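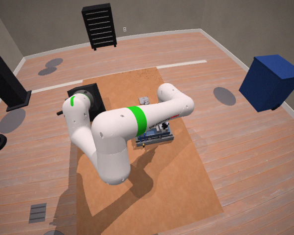 Arm over the blue tray in one of the Velmont room scenes, simulator view.

Velmont scene pack: worth buying?
Forum: Simulation and Offline Programming

benchrunner
Posted 7 January 2019
I have had the Velmont room pack from Skinudby on trial and I need to decide if the shop pays for it. The price is $200 a year for one seat. For that you get 15 furnished rooms, an arm model already on its base, and a set of trays and fixtures with small parts in them. You load your own program and run it against the room.

Our work is small parts handling. We have one real arm and it is busy all day, so I want a place to try paths without stopping it. The picture is the room I used most. I like that the small parts are separate bodies and you can knock them around. I also like that the shadows follow the arm, because we are going to test a vision routine in the same room later.

What I don't like so far:
Contact is soft by default. I closed on a part and the fingers went a little way into it before the solver pushed back.
The manual covers installing and licensing and then more or less stops.
Joint limits came in from the file fine, but the speed limits did not. I had to type them in by hand.

Has anyone here paid for it and kept it past the first year? I am also looking at Egan, which costs more but comes with phone support.

tslot_terry
We have it. Second year. We use it for reach checks and for showing customers where the arm would sit, and it does that well. I would not use it to tune a grasp.

Change the contact setting before you do anything else. It is in the scene file and not in the menu. Drop the time step too. It will run slower but the parts stop sinking into each other.

marlowe_k
I'll disagree with most of this. For $200 you are buying furniture. The arm model you can get free from most arm makers, and a tray is ten minutes in any CAD program. Put a flat floor under it and you can do the same reach check. The walls and the shelf do nothing for your cycle time.

I tried the pack last June and dropped it inside the 15-day refund window. The refund did come through with no argument, so credit for that.

benchrunner
marlowe_k, for reach checks I agree. The vision part is where I think the room matters. If I train against a blank background and then go out on the floor with shelving behind the arm, I expect trouble. Did you try any camera work in it?

marlowe_k
No. Path planning only. If you want cameras, then fine, the room is some use. I would still want to see the lighting. Everything in your picture is evenly lit, plain gray walls, nice clean arm. My shop has a skylight and a welding bay next door.

Darragh Tierney
I do camera work in Velmont at Cendwood, so I can answer that one. Lighting is adjustable but you have to do it in the scene file, same place as the contact setting. There are fields for direction, strength and color. We wrote a short script that changes them between runs along with the floor texture. After that the detector held up a lot better on our real bench. With the stock lighting it did poorly.

The parts textures are the weak point. They are flat colors. A blue tray is blue all over with no scuffs and no glare. If your real parts are shiny metal you will need to supply your own materials.

tslot_terry
Does the script work on the current version? I thought they changed the file layout.

Darragh Tierney
It does after one edit. The light block moved under the room block. I can post it when I have cleaned it up. It is not pretty.

benchrunner
Please do post it. Our parts are mostly molded plastic so flat color is closer to the truth for us than it would be for a machine shop.

Terry, I changed the contact setting and cut the time step like you said. The sinking is gone on the larger parts. The very small ones still jitter when they are sitting in the tray with nothing touching them. Anyone seen that?

tslot_terry
Yes. Check the mass on those. Some of the small parts shipped with a mass of close to nothing and the solver can't settle them. Give them a real weight off your scale.

Colm Doherty
I help support the pack for Skinudby, so weigh my comments with that in mind. Terry is right about the mass values. It is a known problem and a corrected parts library is in testing. I don't have a date for it. Until then, editing the weights by hand is the right fix.

On the speed limits: the importer reads them only if they are in radians. If your file has degrees it skips them without a warning. It should warn, and I have put that in as a request.

The manual is thin. I won't argue.

marlowe_k
Skipping a speed limit without a warning is a bad one. Someone is going to prove out a path at a speed the real arm can't hold and then wonder why the cell misses rate. That should be on the product page today and not in a forum reply.

Colm Doherty
Fair point. I passed it on to the person who keeps the product page.

gantry_bill
I run Egan so here is the other side. The support is good. I have called them 4 times and got a person each time. Import is solid, speed limits and all. But it comes with no rooms at all. You get a floor grid. If you want a shelf or a cabinet near the arm for a collision check, you build it or you find a model and bring it in. I spent most of a week on our cell.

It is also tied to one computer. Moving the license means an email and a wait. What does Velmont do there?

tslot_terry
Velmont is a login. One seat at a time, any machine. Needs a connection when you start it and then you can go offline for the day.

benchrunner
That matters to me, I do setup on a laptop next to the cell and the heavier runs on the desktop.

I checked my file and it was in degrees, so that explains the speed limits. Converted it and they came in. Thanks Colm.

The weights also fixed the jitter. It took me 15 minutes with a scale and a text editor, and the small parts now sit still in the tray.

Where I am now: I will ask for one seat for one year and use it for path checks and the camera tests. I won't trust it for grip force. Grip will still be tested on the real arm at the end of the shift. If the parts library is not fixed by renewal I'll look at Egan again.

marlowe_k
Reasonable. I still say build your own tray. Post your detector numbers when you have them, good or bad, since that is the only part of this I would pay for.

Darragh Tierney
Script is in the downloads section under Velmont lighting. Read the notes at the top first. It overwrites the scene file, so make a copy before you run it.

gantry_bill
Downloaded. Going to see if any of it carries over to Egan. The light settings look close enough to try.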